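Durnolell Print Room
Frequently asked questions

Updated 9th February

We get a lot of emails, and we love them, but plenty of you ask the same things, so the answers are gathered on this page. If yours is missing, write to us anyway!

What is Durnolell?

A shared screen-printing room on the second floor of the Alemneh Building in Plitlow. You bring something made of fabric, we have the screens, the inks and a lot of opinions about lettering, and you go home with a shirt (or a tote, or a tea towel) that you printed yourself. Last year people printed 956 garments here, and we'd love to beat that.

Do I need to have printed before?

Not at all. The beginner session starts from zero. You'll learn how to mix a color, load a screen, pull the squeegee and clean up after yourself, and you'll make a few wobbly prints on scrap cloth before you touch the real thing. The wobbly ones are often lovely, so don't throw them out.

How big are the sessions?

Eight places, which is how many can stand at the tables without bumping elbows.

What does it cost?

The beginner session is $87. That covers ink, scrap cloth, one screen with your design on it and the use of everything in the room. Garments are extra, or bring your own. If you come back and use the same screen, you only pay for table time and ink.

What kind of design works best for a first print?

Something bold, in one color. Thick lines and simple shapes are very forgiving, and you can always go back for fine detail once your hands know how hard to press. Photos can be done, but they need to be turned into dots first, so please save those for the second session.

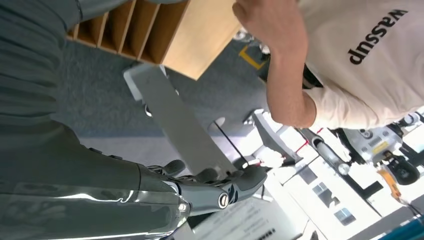 Lettering is our favorite thing to print, and it's a great place to start. Pick a short word, choose a typeface with some weight to it, and give it space. Long quotes look wonderful on a screen and then turn into a gray rectangle once somebody is wearing them across a room. One word does so much more! The white long-sleeved top in the photo just says "wassup" across it in black lowercase letters, and you get the joke right away. Lowercase feels friendly, capitals feel like a sign on a door, and both are good fun to play with.

How should I send my design?

As a black and white file, at the size you want it printed. A clean drawing in black marker on white paper is fine too. We need it three days before your session so that the screen can be coated, exposed and dried. Please check your spelling. Then have a friend check it.

What fabric should I bring?

Cotton is the easiest, and 100 percent cotton is easiest of all. Cotton blends usually behave well. Stretchy sports fabrics and anything with a water-repellent finish will fight you, so leave those at home. Wash new clothes once before you come, and skip the fabric softener, which leaves a coating that stops ink from sinking in.

Can I print on sleeves?

Yes, and you should try it! There's a narrow board for sleeves and pant legs. The space is slim, so keep the design small. Printing over seams and cuffs gives a patchy line, and it's better to stop a couple of inches short.

Will the print wash out?

Not if it's been heat set. Everything goes through our heat press, a heavy old Katum that we are very fond of, before it leaves the room. After that, wait a few days before the first wash, turn the shirt inside out, use cool water and hang it up to dry. Don't iron straight onto the print.

I messed up my print. Can it be saved?

Sometimes. Fresh ink on the wrong spot can be dabbed off with a damp cloth if you're quick. Once it has dried, your best bet is to print something bigger over the top, and we've seen some brilliant shirts come about that way.

Can kids come?

From age ten, with an adult at the same table. Everyone should wear old clothes, whatever their age. Aprons only cover so much.

Do you run anything besides the beginner session?

Open table evenings run year-round for anyone who has done the beginner session. In April we're adding a two-color class, where you learn to line up one screen with another. It's fiddly and we can't wait.

Is there parking?

There's a small lot behind the Alemneh Building, and the bus stops across the street. The elevator works, and the print room is the yellow door on your left as you get out.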